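Category: Clothing and Textile Care / Research Articles

4.2 Fold order and crease placement in short garments 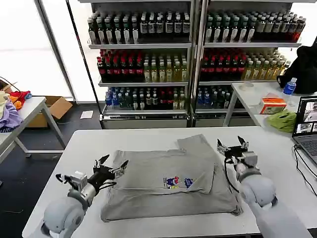

Figure 7. A gray T-shirt partway through the top-down fold, with the upper portion laid over the lower body of the shirt and a sleeve still angled outward.

The second part of the study dealt with the order in which folds are made. In the Rinda sessions we had only compared finished bundles, and it became clear when we went over the results that two bundles of the same size could come from quite different fold orders and hold up very differently on a shelf. We therefore repeated the work at Plarkau with the fold order fixed in advance and each garment checked between folds.

The set for this part was made up of 198 folds on cotton and cotton-blend T-shirts, all adult sizes. Of these, 33 were set aside before analysis. Most of the ones set aside had been started with the shirt lying at an angle to the table edge, and the others had a label or a loose thread caught under the first fold. The remaining folds were sorted by whether the first fold ran down the length of the shirt (side-first) or across it (top-down).

Figure 7 shows the top-down order at the stage where the two methods differ most. The upper portion has been brought down over the body, so the bundle is already layered and close to a rectangle, but a sleeve has not yet been brought in. The edges are slightly wrinkled and there is a creased corner at the lower right. We scored corners like this one as "soft" if they could be flattened with one pass of the hand and "set" if they could not. The score was given at the end of the fold, so a corner seen at the middle stage does not by itself tell us which group the shirt went into.

Side-first folds gave straighter long edges. This was expected, as the side seams act as a guide and the sleeves are dealt with early. Top-down folds were quicker to begin and needed less table space, but the sleeves had to be handled through two layers of cloth, and the second layer tended to shift when they were. Set corners were more common in this group. The difference was largest for thin shirts and small enough to ignore for heavy ones.

Printed graphics were a minor concern in the first sessions and we had not planned to record them. At Plarkau we did. A small print such as the one in Figure 7, which lies near the center of the folded flap, had little effect on how the cloth lay. Large prints were another matter. They stiffened the front panel, and a fold placed across one would open again a little after the hand was lifted. For shirts with large prints we suggest moving the cross fold below the print, even if the bundle comes out longer than the others in the stack.

All garments were folded on a flat table with no folding board. A board would have made the widths more even, and readers who want matching stacks for retail display should use one. We left it out because the Barasa survey, which supplied the starting point for this work, asked about folding at home, and few of its 200 respondents owned a board or had any plan to buy one.

Two limits should be noted. The shirts had all been washed with the same detergent and dried flat, so the cloth was probably softer and less twisted than a normal household load. We also did not test long sleeves in this part. A small trial at Markach suggests that the top-down order does poorly with them, the cuffs being hard to keep inside the bundle, but the trial was too short to report in full. The shelf tests on the finished bundles are given in the next section.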